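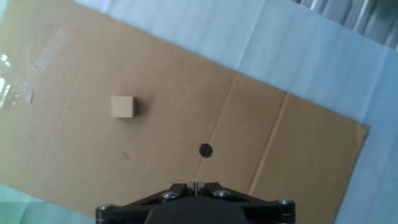 Wooden cube and target mark on cardboard, seen from the gripper. Photo: Drudwood

DULUTHAM, 9th July – Drudwood has issued a service notice for the Sellis gripper controller after a fault was found in its grip confirmation signal. Under certain conditions the controller reports a closed grip on a part when the fingers have stopped short of it. The arm then carries on with its program.

The fault was logged during pick-and-place trials at the company's Dulutham test bench, where a small wooden cube is moved to a dark round mark on a sheet of cardboard. In 3,752 cycles the false signal occurred 13 times. No one was hurt and no equipment was damaged. 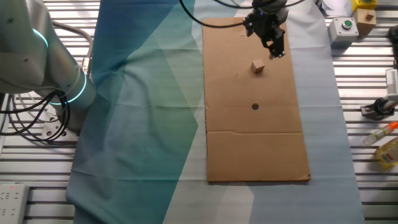 Gerrit De Bruijn said the signal should never have been treated as proof of a grip, and that the motor current reading it relies on drifts when the controller has been idle. A finger position check will now be required before any lift, he said.

The notice applies to 1,642 controllers running Sellis firmware shipped since November. Units paired with the older Pyo controller board read finger position directly and are not affected.

Until the update is installed, operators should:
Set the grip confirmation delay to 71 milliseconds.
Run a full open-close cycle after every idle period.
Keep people out of the work area during automatic operation, including at reduced speed.
Stop using grip confirmation as an input to any safety function.

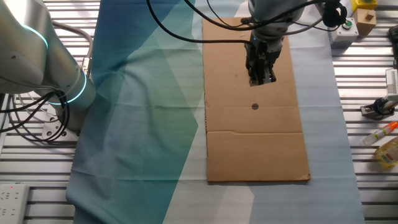 One customer asked whether a slower approach speed would be enough to avoid the fault, and was unwilling to halt a line for a firmware change. Drudwood's reply was that speed has no effect on the signal and the update is required in all cases.

The update can be loaded through the controller's service port. Operators who see a false signal after updating should save the event log before restarting and send it to Drudwood service in Dulutham.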